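Open Water & Distance Forum > Trip Planning > Vunavance crossing in July, feeding questions

brusgate_bob
So I finally did it, I signed up for the Vunavance crossing in July! My longest swim so far is the Crabtree lake loop, which took me a bit under six hours, and that was fresh water with no current to speak of. The organizers say most people in my pace group should plan on almost 24 hours if the tide turns early, and I'd be lying if I said that didn't scare me a little.

My main question is feeds. At Crabtree I ate every 45 minutes and by the end I couldn't look at another gel. I want something closer to real food this time, blended thin enough to drink from a bottle on a line. Right now I'm thinking banana, oats, a bit of salt and some maple syrup. Has anyone done that for a full day and night?
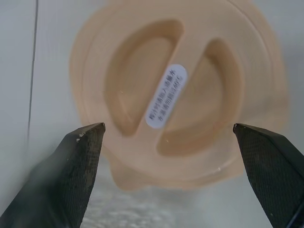
saltylegs69
Oats are great until the water gets choppy, then they come right back up. I did the crossing two summers ago and went to plain maltodextrin with weak tea after the first night feed. Boring, but it stayed down. I'd keep the banana for the first half and have something dead simple ready for after dark.

brusgate_bob
Thanks, I hadn't thought about changing over partway. Was the tea warm? My crew only has a small boat and I'm not sure how many thermoses they want to deal with.

saltylegs69
Warm, yes. Two big thermoses did it for me. Your hands will be useless by then so get a bottle with a wide mouth.

kelp_me
Going to disagree with salty here. Maltodextrin all night made me feel awful, and I know a bunch of people on the Brusgate team who say the same. I've had blended rice with peach on every long swim since, and the salt water makes anything sweet taste so good you'll want to hug your crew. Strain it twice! The bits are what get you, more than the oats themselves. I make mine the evening before and freeze half of it, so there's still some left for the morning after. 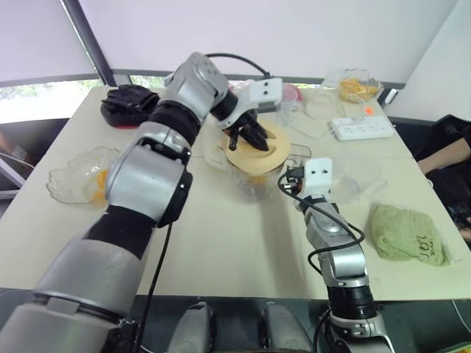
Édgar Condori: I'd worry less about what's in the bottle and more about how long you stop. I've crewed this one a few times and the swimmers who get into trouble are the ones chatting for four minutes at every feed. The current on the second leg pushes you back toward the point the whole time you're floating there. Practice drinking on your back and being done in under 30 seconds. Any recipe works if you've trained with it.

kelp_me
OK but "any recipe works" is just not true for everybody, Édgar. Some of us have stomachs.

Édgar Condori
Fair, I said any recipe you've trained with. If he's had oats on a dozen long training swims and kept them down, I wouldn't switch to rice because a forum told him to.

minex_mermaid
Can I jump in on the jellyfish side of this? Last time I looked, the organizers didn't allow any kind of suit with sleeves, so feeds may be the least of your problems, lol. I got stung across the neck before sunrise and couldn't swallow anything solid for an hour. Thin liquids saved my swim. Whatever you choose, have a version you can get down with a sore throat.

brusgate_bob
Oh wow, that's one I hadn't even considered. OK, so here's where I am after reading all this. Banana and oats, strained twice, up to sunset. Then tea and malto on one thermos, and the rice and peach in the other so I can pick. I've got a long training swim on Tuesday out past the breakwater — I'll try the peach one then and time my stops too.
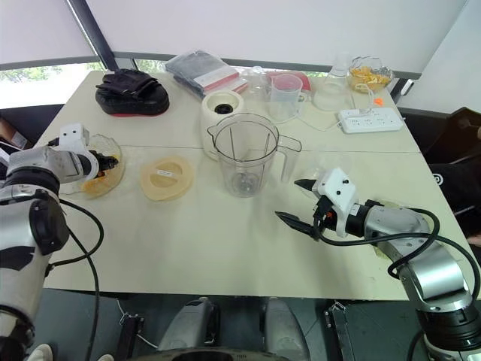

Blender jar, lid off, and a bowl of something orange-yellow

kelp_me
Yesss, team peach. Put in more salt than you think.

saltylegs69
Watch how thick the rice gets when it cools down. Mine went to glue in the bottle once and the crew had to cut it with hot water.

Édgar Condori
Let us know your stop times from Tuesday. And have whoever's on the boat do the timing, you'll always think you were faster.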